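September, and the closet is finally getting its turn!

I have been putting this off all year. The kitchen got done in spring, the hall shelf got done when the weather turned hot, and the bedroom closet just sat there behind its sliding door, getting fuller. Then my cousin Anju Bhatia came to stay, asked where she could hang one coat, and I had to take three things out to make room for it. So that was that. Kettle on, radio on, everything out on the bed.

I love this part. I know plenty of people hate it, but there is something so cheerful about a huge pile of clothes when you have a whole morning ahead of you. Mine came to 64 pieces, not counting socks (I did count, because I wanted a before and after number to brag about). I ended up keeping 37 and passing along 27, and I don't miss a single one yet. The green corduroy pants went to Béla Orbán down the street, who has wanted them since I first wore them to his barbecue.

If you are going to sort clothes, sort them on something flat and pale. I can't say this loudly enough.

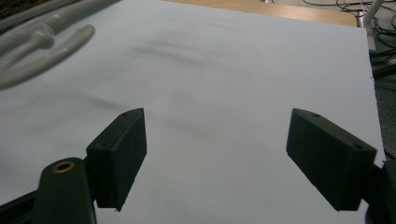 My old way was to do everything on the bedspread, which is navy with a busy print, and I lost buttons in it, and pins, and once an earring back that I found with my foot. A big white surface fixes all of that. It doesn't have to be fancy either, and a large sheet of paper or a flat white board laid over a light wooden tabletop like this one gives you a plain background with nothing on it to hide a stray thread or a dark button. You see everything! And if you are using paper, you can pencil your piles right onto it: keep, mend, give away, think about it overnight.

The "think about it" pile needs a limit, by the way. Mine is five things. Without the limit it eats the whole project, and I speak as a person who once had a "think about it" pile through an entire winter.

Then comes the hanger question. For years I had a wild mix of everything: wire ones from the cleaners, fat padded ones, two enormous coat hangers from my grandfather. They tangled every time I slid something along the rail. This time I pulled all of them and decided on one kind only, the lightweight plastic ones with small notches molded into the bar so that straps stay put. I got mine at Carkach, the little housewares place by the bus station, and Trilok Uniyal at the counter let me try a blouse on one before I bought the lot. What a good shop.

And baskets! Oh, I am so happy with baskets. A rectangular one, open at the top, can take anything that doesn't want to hang: scarves, belts, the swimsuit, the thick tights. I went with dark brown because it looks nice against the pale shelf, and I want a handle I can get my fingers into when it's up high. Round ones are pretty, but they waste the corners, and my shelf doesn't have corners to spare.

My order for putting it all back, in case it's useful:

- hangers first, all facing the same way
- long things at the left end, short things at the right
- baskets underneath, where the short things leave a gap
- shoes last, when you know what floor is left
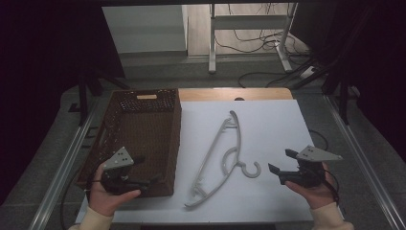
Should you buy the basket before you sort or after?

After, and measure the shelf first. I bought one too early last time and it stuck out past the edge by the width of my thumb, so the door wouldn't slide. It lives in the bathroom now holding towels and is very good at it.

One more small thing that made me ridiculously pleased: I tied a bit of yellow ribbon on the rail at the halfway point. Anything I wear goes back to the right of the ribbon. By spring I'll know what I never touch, and that will be next year's pile started already.

Anju's coat has its own hanger, with space on both sides. She is staying until the end of the month and has already asked if we can do the linen cupboard next. I said yes before she finished the sentence.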